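Giving a woven basket a good clean

I've been meaning to write this one up since September, when my friend Mayuree Boonchu asked how I keep my baskets from going gray and dusty in all those little gaps. It's easy, I promise, and you'll want maybe a cup of tea's worth of patience!

Start by shaking the basket out over the sink, then go along the weave with a dry, soft brush (an old toothbrush is lovely for the corners and under the rim).

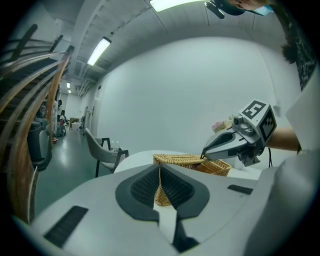 A tan woven basket on a round white table.

Next, wring out a cloth in warm water with a drop of dish soap and wipe with the weave, going gently where the handle meets the rim. Leave it somewhere airy for 90 minutes, turn it over, and give the bottom just as long.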